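Give me the hand with too many fingers

I used to be a two-finger person. For years I told anyone who'd listen that a plain parallel gripper would beat a fancy hand at nearly every job, and Deepak Singhal, who shares a bench with me, can vouch for how boring I got on the subject. Then we started the fridge drawer tests for Dralemon, and I've been eating my words since January.
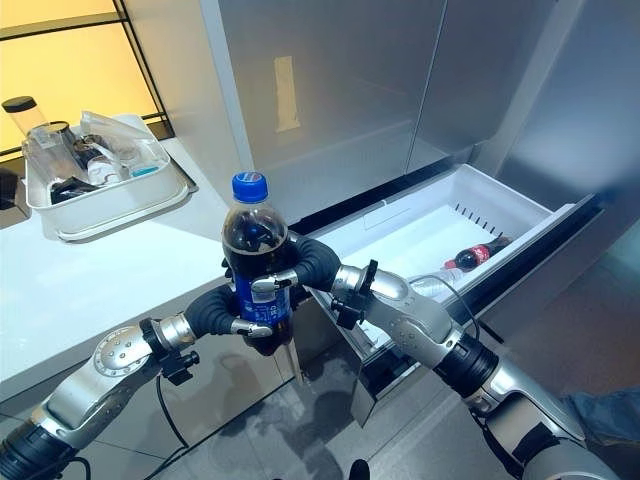
My old argument was simple. Fewer joints, fewer things to break, and you can swap a worn pad over lunch. I still believe all of that! But a drawer is a mean little place to work. Bottles lie on their sides, they roll, and the walls get in the way of a wide gripper before it's anywhere near closing. With a real hand you get choices – hook it, pinch it, prop it from underneath, pass it to the other side.

Roel Desmet thinks I've gone soft. He says we should spend the money on a better wrist camera and keep the cheap gripper, and he has a point about the camera. He's wrong about the gripper. I'd trade 11 perfect picks of a box on a table for one decent pick out of a crowded drawer, because my kitchen looks a lot more like the drawer.

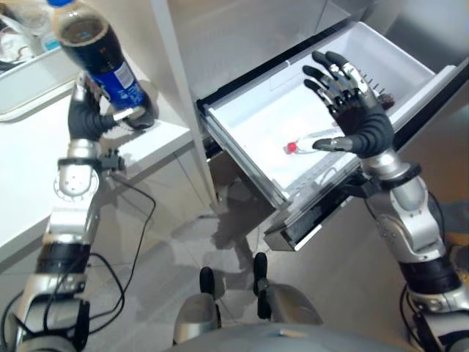

Cola in one hand, the other open over a water bottle in the drawer.

My gripe now is with the cables. We fuss over fingertips for weeks and then let wires dangle off the forearms like old Christmas lights. Macarena Bravo wants to try sleeves next, and she can have my vote and my half of the budget.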